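3.2 Storage of cookware on open surfaces

Items kept permanently on the worktop formed the largest group in the Ploscombe survey, which recorded 3,905 objects across 22 households. Hakala and Fung (this volume) treat such items as overflow from cupboards that are too small. Our interviews suggest a different reading. Residents with ample cupboard space still left out the pan they used most, usually with its lid in place, and grouped it with the knives.

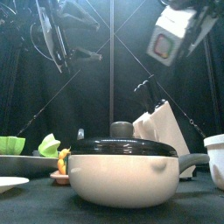

Figure 2. Lidded long-handled pot in front of a wooden knife block.

Grouping of this kind was seldom described as a decision. One respondent in the Skiltgate terrace spoke of the pan as "where it lives" - a phrase that recurred in later visits. Handle direction was mentioned more often than we had expected, chiefly by those who shared a kitchen with another adult. Lids were rarely stored apart from their pots, although Chambi reports the opposite for households with wall racks. The coding of shared items is set out in Section 3.3.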